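Kedelard Youth Soccer: progress report, April

We're past the halfway mark and it has been a great stretch! Your grant let us open the Ruvia field for evening practice, and 99 kids have signed up so far, in 8 teams.
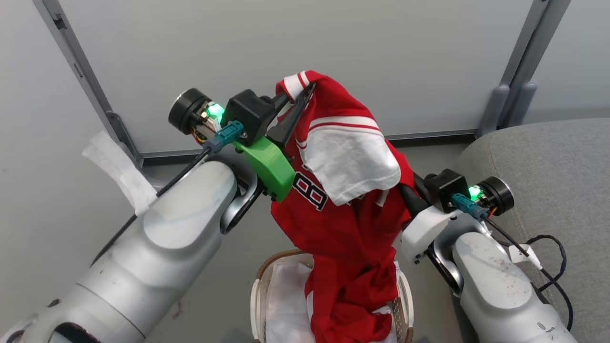

When do the evening sessions run?
Every team practices twice a week, starting at 5:30 p.m., with the youngest kids going first.

Coach training is moving along too. Ten parents finished the first aid course, and two of them now want to learn refereeing, which we badly need.
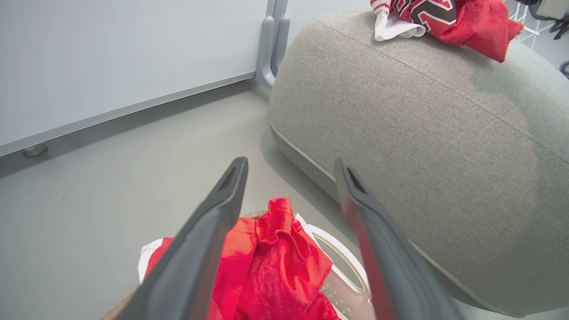 The Morelli bus route changed in the spring, so we pushed the late practice back a little and attendance picked right up again.

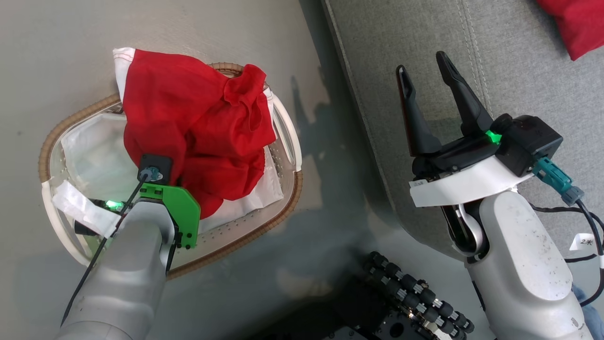 Still to do: repaint the lines, fix the far goal and settle dates with Osero for the summer games. We expect to spend the rest of the equipment money by June.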